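The Cup on the Desk
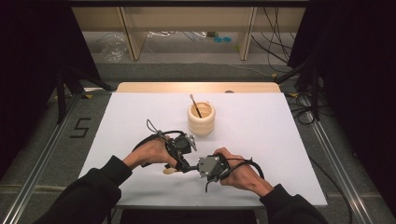
What should you keep in the cup on your desk?
Two things you use every day, and nothing you are only storing.

Most of us fail this test by lunchtime. I emptied mine last week, in the spirit of scientific inquiry and because I was avoiding a phone call, and it gave up three dried-out markers, a chopstick, a dental pick still in its wrapper, a birthday candle and a key to a bicycle lock I threw away in college. There was also a pen. It did not write.

Graça Meireles has been thinking about desk cups for longer than is probably healthy. She ran the stationery counter at Nikolovski for 19 years and now helps people clear their workrooms, charging by the afternoon. Her view is that a cup on a work surface is a tiny parking garage with no attendant. Things go in, the engine is switched off, and the owner moves to another state.

"People tell me they need a bigger cup," she said when I called. "I tell them to go get a smaller one, and then they don't like me for a while."

Her method takes less time than reading this. Tip everything out on a clean surface. Put back the thing you reached for this morning. Put back the thing you will reach for this afternoon. The rest goes in a drawer with a date on a sticky note, and whatever is still in there in August can go to the school sale or the trash, depending on how it smells.

I asked what happens to a person who needs scissors. She said the person gets up.

The choice of cup matters a little. A wide mouth invites company. A narrow one with some weight at the bottom will take a long brush without going over, though you should try it with your own longest brush before you commit, leaning every which way, the way it will in real life. Ridges on the outside are pleasant to hold and collect dust in every groove. An old toothbrush deals with that. (Do not then keep the toothbrush in the cup.)

As for color, pale cups show ink and dark cups hide it, so pick according to your character.

Evelien Maes, who paints small signs at the Brolurstead end of town, goes further and keeps a single brush out at a time. She owns almost 200. The others live flat in a shallow drawer, sorted by width, and when she is done with one it gets washed, dried on a rag and put to bed before the next one comes out. I watched her do this for an hour and felt my blood pressure drop, then rise again when I thought about my own desk.

She does have one soft spot, for offcuts. Little bits of wood, mostly, rounded at one end, too nice to burn and too small to be anything. They migrate across her table and she lets them. "They're company," she said. Graça, told of this, was silent for a bit and then asked how many.

If you would like to try the two-thing cup, the Riltau shop has a plain one for 40 dollars, a figure I report without comment. A jam jar does the same work. The Clilier thrift store had a whole shelf of orphaned mugs when I looked in, several of them congratulating somebody named Doug.

My own cup is down to a pencil and a brush for getting crumbs out of the keyboard. The chopstick is in the drawer with its sticky note. I have visited it twice.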